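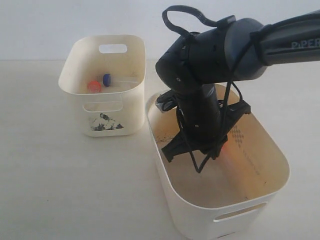 I have never believed in the two-bin method, and I said so in February when Hertta Ojala first talked our hallway into trying it. The idea is that every small thing you own goes into a keep bin or a go bin, you don't stop to think, and in 20 minutes the drawer is clear. Fine. Then explain to me what a bottle cap is. The orange-red one on the left is a cap with no bottle. Next to it is a little tube or vial, or something close to one, with a blue cap on the end, and that one I can at least argue about. Both of them went in the cream-white bin, the one with the dark splotchy print low on the front that Hertta thinks is a mountain and I think is a spill. According to the method, that's progress.

Small Things, Large Bins
Photo page from the shared storage clear-out, second floor
Words by Fuad Yilma

About the bins
Plain open-topped plastic, a slot for your fingers on the front and another on the back. The one on the left has scuffs and smudges, and I don't hold that against it. What I do hold against it is the size. If you are sorting sweaters, it makes sense. If you are sorting caps, batteries and dead pens, everything slides into a corner and you end up reaching in to the elbow. A shoebox lid would do the same job, and you could see what you had.

Iida Sjöberg disagrees with me on this and asked to have it noted. Her view is that a big bin keeps you from fussing, and that people who sort into small boxes end up with 8 small boxes and no decisions. I have seen her kitchen and it is very tidy, so there's that.

About the caps
We found a lot of them. Caps from drink bottles, caps from glue, one from a jar of Silano olives that I know for a fact was finished two summers ago. Everybody who keeps caps says they come in handy. I asked what for. Tapio Heinonen said "paint." He doesn't paint. Kaisu Laitinen said they were for a school project, and when I pushed her on it, the school project was her own.

My rule, for what it's worth: a cap without its bottle goes out with the plastics that same evening. Little tubes and vials get opened, sniffed at arm's length and kept only if you can name what was in them. I don't care how nice the blue is.

About the third pile
The printed sheet we worked from (it's the Grimance one, four pages, far too many arrows) says there must never be a third pile. We had a third pile by lunch. It was on a chair, under a Huttunen shopping bag, as if that made it count less. I'd like to meet the household that finished this without one, and I'd like to look behind their couch.

Did it work?
The drawers close now, and they didn't before. Whether that's the method or just two people finally standing in front of the drawers for a whole morning, I can't tell you, and I don't think Hertta can either. She wants to do the Jalmont cupboard next, the tall one by the laundry room with all the extension cords in it. I've told her I'll come, but I'm bringing my own boxes.

Anyone on the floor who is missing a cap can ask me before the end of the month. Describe the bottle.

Back to all photo pages
Next page: The coat closet, before and halfway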